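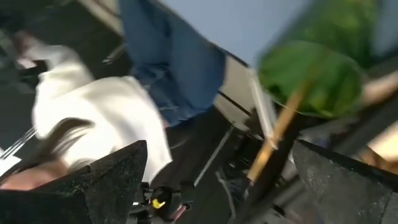

White top, blue jeans, pale blue wall. Moving day clothes, as far as I'm concerned.

Wear the jeans. That's my whole position and I'll defend it. Every July half of Callgate seems to change apartments and every July people turn up to carry boxes in gym shorts, or worse, in the good pants they plan to wear to dinner after. Then a bed frame takes a bite out of somebody's shin and the afternoon is over.

Denim is thick. It has pockets that hold a tape measure and a roll of tape and the little bag of screws you swore you'd put somewhere safe. Seams hold. You can kneel in it on a bare floor for an hour. I own one pair that has done 5 moves, two of them up the back stairs in Clonside, and the knees are only now going.

Long sleeves too, even in the heat. Cardboard edges are mean. I will give some ground on white, white is a gamble, a friend of mine says never, but it goes in hot water with bleach and comes out fine or it doesn't and you have a rag. A navy shirt shows dust worse anyway.

The Mekent store in the mall sells "work ready" pants now, $113, stretchy, a loop on the side for a hammer. Who is carrying a hammer in the mall. The thrift place on Marchand has jeans by the rack and I have never paid over ten bucks there. Buy them a size up, you're going to be bending all day.

I know the argument agianst. Jeans are hot, jeans are stiff, jeans take forever to dry. Fine. Drink water. My sister moved in leggings last summer and caught them on a nail before lunch, and had to wear her winter coat down to the truck because every other thing she owned was taped up in a box.

Which reminds me, keep one bag of clothes out. And tie your hair back if its long, packing tape gets in it and then you're cutting.

We load the truck Sunday at eight. I'll be in the old pair.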